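Workshop tips: living with the clearing arm
Posted May 15, 2024
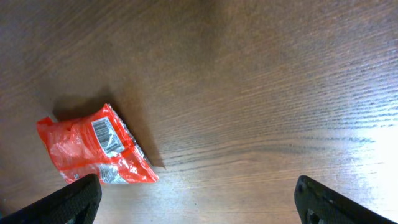
Pitutora put the arm in our break room and packing bench at Drurton, and the promise was that we'd get back 10 minutes a shift. I've yet to see mine. What we got was a new set of chores, so these tips are for whoever has to do them. Glossy wrappers are the worst of the litter. A crumpled red one with a silvery strip at the sealed end, lying on a table that already throws back the ceiling lights, is hard enough for me to look at. Turn off the lamp nearest the table and try again before you ring anyone.

Wipe the finger pads with a damp cloth at the end of the shift. No spray polish on the wood -- it makes the glare worse.

Keep crumbs out of the screw holes with a dry toothbrush.

If it misses 2 times, pick the thing up yourself. Management would like it logged. Log it, but pick it up first.

Thu Quách used to clear and wipe that whole room before the kettle boiled. Now she minds the arm, on the same pay, and still does the wiping. Ask about that before July, when Mutix want to put one in at the Triệu site too.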